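Search this blog … Search Go

Gray carpet, second winter

Filed under: Home & floors, Slow cleaning, 4 comments

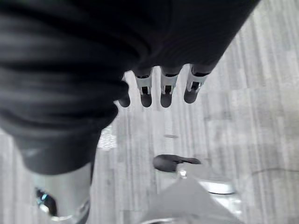 I promised in August that I would write again about the gray carpet, and then I did not, because I was a little ashamed of how it looked at that time. Now it is 23 Feb 2026 and I have had enough months with it to say something useful.

For those who are new: when we took the work room on the second floor, it had an old brown floor with many scratches. Jonalyn wanted cork. I wanted something soft, for the noise, so the neighbor under us would not hear each chair. We paid 790 for the carpet with the laying included, and Martim Frade came with his long knife and finished it in one day. He asked me which direction the lines should go. I had not thought about it at all. I said along the room, from the window to the door, and he said good, it will look longer. He was right, but it also shows every piece of thread that lies across the lines.

What I like in a gray with light and dark streaks is that it forgives dust. What it does not forgive is flattening. Where I walk between the desk and the shelf, the light bands became dull after the first winter, and I believed that the color was gone. It was only the pile lying down. Nuno Patrício, who had the same kind in his shop for many years, told me to stop vacuuming always in the same direction. So this is what I do now:

First I go against the lines, slowly, with the brush lifted a little. Then I go with the lines, also slowly. The first pass looks terrible, I must warn you, the whole floor becomes like a cat brushed the wrong way. After the second one it is calm again. It takes me 39 minutes with the furniture, and less if I am lazy and leave the desk where it stands.

For the marks of the table legs I tried the ice cube method, which everybody on the internet recommends. One cube in each mark, wait until it melts, then lift the fibers with a spoon. It worked for the small marks. For the deep one near the shelf it did nothing, and I had a wet sock for the rest of the evening. A damp cloth and a warm iron (not hot!) did more, but please try it in a corner first.

I also bought a bottle of the Grivo carpet foam and I cannot say much good about it. The smell stayed for days – like a very clean bus. Perhaps I used too much, the text on the label was small. Ebbe Åberg wrote to me under the last post that he uses only water with a little vinegar, and I went over to his side.

There is still the question of the edge by the door, where the carpet meets the tiles of the corridor. Martim left it without a strip and said he would come back with one in the right gray. I have called him two times. If he does not come before Easter I will buy the strip from Bastos and cut it myself, and you will read about that too.

Next post: the shelf, and why I took it down again.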